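The Quiet Work of Keeping a Stone Wall Standing

When I moved to Skistow, the first thing I learned about my new house was that it came with 86 metres of dry stone wall. The second thing I learned was that a part of it was lying in the grass. The agent had called it "a charming boundary". My neighbour across the lane used another word, which I had to look up later.

I come from a place where garden walls are made from concrete block and painted every second summer. You mix, you pour, you wait, and after this the wall is one thing. A dry stone wall is many things that agree to stay together. There is no mortar in it. The weight of each stone holds the one under it, and the whole wall leans a little into itself on both sides, so it is wider at the foot than at the top.

I decided to repair the fallen section myself, in August, with a borrowed hammer and two books from the library. The section was 6 metres long. I believed it would take me a weekend.

Taking it down

Before you can build you must strip out, and this I did not expect. It is not enough to put the fallen stones back on the place they fell from. The stones that are still standing on each side of the gap have usually moved as well, and if you build against them the new part will follow the old part down. I had to pull out much more than I wanted, until I came to courses that did not shift when I pushed them with my foot.

The stones should be sorted while you take them out. The top stones go furthest from the wall, because you will need them last. Then come the building stones, laid on the grass in loose rows with the bigger ones closer to you. The small filling stones, which are called hearting, go in heaps or buckets. I did not do this the first time. I threw everything in one pile, and I spent the next evening making three piles from it.

Under the lowest stones I found the reason for the collapse. An old drain had leaked for years, and the soil had become so soft that I could push a broom handle into it up to my hand. The drain had to be repaired first, by someone with a proper digger, and this took all of my budget and two weeks of good weather.
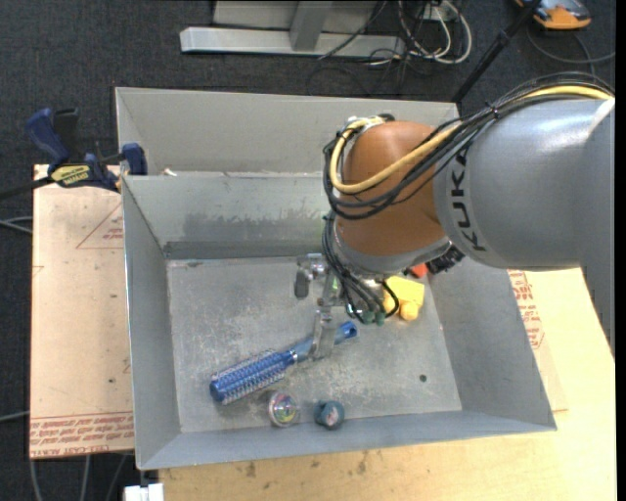

MATERIALS AND METHODS

There are firms now that will sell you a wall which only looks dry. At the building supply yard in Tollen I was shown a product called Stondex, thin slices of real stone glued to a backing panel, which you fix on a block wall. From the parking lot it looked quite good. From closer I could see the same corner stone coming back again and again. It has its use, I suppose, for a short wall beside a driveway, but it would not have matched my old stones, and I would still have needed a concrete footing.

I bought only some extra hearting and one pallet of local sandstone. The pallet weighed 1000 kilograms and the driver left it at the wrong end of the garden. I moved it by wheelbarrow. It took over 40 trips, and by the end there was a brown track across the lawn that is still there.

The building itself has few rules, and all of them are easy to say. Put the long side of the stone into the wall and not along its face. Cross every joint with the stone above. Keep the middle full, and place the hearting by hand so that each piece is tight. Use a string line on both sides and raise it with each course. At half height, lay long stones through the full thickness of the wall to tie the two faces.

It is the second rule that I broke the most. A stone fits so nicely beside another one that you do not notice the joint below is in the same line. The books call this a running joint. I found one that climbed through four courses, and I took them all down again before supper.

Learning to be slow

An older builder in the village, whose family once ran the Çınar quarry, came by twice to look. He advised me to pick up a stone only once. If you have it in your hand, he said, find a place for it. I tried this and I cannot say I succeeded, but I did stop walking up and down the rows looking for the perfect one.

The section was finished at the end of the following month. From the lane you can see where my work begins, as the colour of the new sandstone is warmer and my courses are less level than the old ones. The neighbour says it will turn grey in a few winters. There is another bulge starting near the gate, and I have already put a stick in the ground beside it to see if it moves.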